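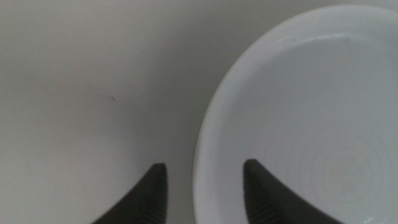

夹爪张开，碗的边在两指之间

用盘和碗采集示范数据的几点小经验

我们在家里的桌子上给学习系统录示范，任务是拿碗、摆盘子。从去年November（十一月）开始，到现在留下来的有478条，删掉的有146条。下面写一些做法，希望对刚开始的朋友有用。

先说碗。夹碗边的时候，一个指尖在碗外，一个指尖在碗里，停一下再往下走。停的时间不要太长，不然模型也会学着停。白碗放在浅色桌面上，边缘不太清楚，所以腕部相机的曝光最好固定，不要用自动。
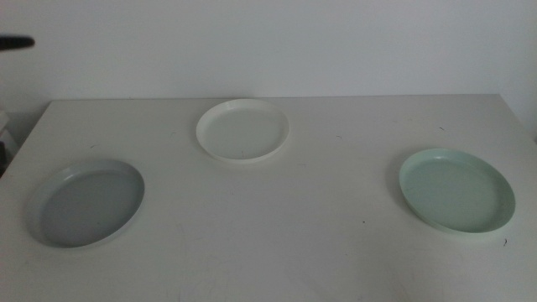 Skorska

再说盘子。灰色、米白色、淡绿色各一个，摆成松散的三角形，盘子之间不要碰到。米白色的和桌面颜色很接近，我建议多录它，少录绿色的。每录完一条，就把三个盘子换一次位置，不要总是同一个颜色在后面。

桌面上的小黑点和划痕，我不特别去处理。如果要擦，就在一组开始以前擦，一组中间不要擦。

文件名我写颜色和位置，例如“灰左、白后、绿右”。以前只写号码，后来找起来非常麻烦。

夹爪碰到碗边滑开的那几条，请单独放一个文件夹，先不要删。我早期删了不少，现在觉得可惜。

手累了就休息。我一次最多录300秒，然后离开桌子喝一杯水，再回来检查刚才的录像。

更新于2022年5月10日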